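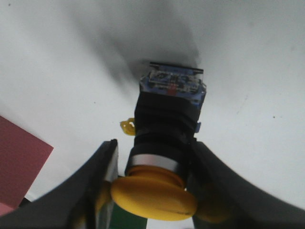 Flulum supplies push-buttons, selector switches, pilot lights and contact blocks to panel builders and machine manufacturers. The catalogue holds 3727 stock lines, of which 278 are mushroom-head operators in the common cap colours and sizes. Most are sold as complete units, with the contact block already fitted to the back of the body. A typical unit has a domed yellow cap, a polished metal ring, a black body and a blue contact block with a clear cover. The parts can also be ordered separately under their own numbers.

What we do

The company was set up by Gil-soo Seok, who had spent 21 years wiring control panels for pumping stations and wanted a supplier that would sell a single contact block without a minimum order. That is still how we trade. One piece or a full carton, the unit price is printed in the list and the discount bands are the same for every account.

Stock is held at our Burau warehouse. Assembly and checking are done in the same building, on the floor above. Operators and blocks arrive in bulk trays, are matched against the order sheet and fitted together by part number. Every assembled unit is then checked for:

Cap travel and return
Contact continuity in both positions
Seating of the block on the body
Legibility of the terminal marking

Units that fail are taken apart, and the faulty part goes back to the manufacturer with a report. Failed units are not repaired and resold.

Product ranges

Son is our general range for indoor panels. It covers flush, raised and mushroom heads, with screw or spring terminals.

Tevimier is the heavier range, intended for outdoor enclosures and washdown areas. Seals and locking rings for Tevimier are stocked as spares. Son and Tevimier contact blocks are not interchangeable, and the order form will reject a mixed pair.

Colour is chosen by the customer. We can advise on the usual meanings, but the machine builder remains responsible for meeting the standards that apply to the finished equipment.

Customers

We hold more than 400 trade accounts. Most belong to small panel shops; the remainder are maintenance departments and technical colleges. Colleges may order dismantled sets for teaching, supplied in labelled bags with an assembly sheet.

Ordering and closures

Orders are placed by part number through the trade desk. The warehouse closes for stocktaking in the first week of August, and orders received in that week are sent out when it reopens.

Page last revised June 2021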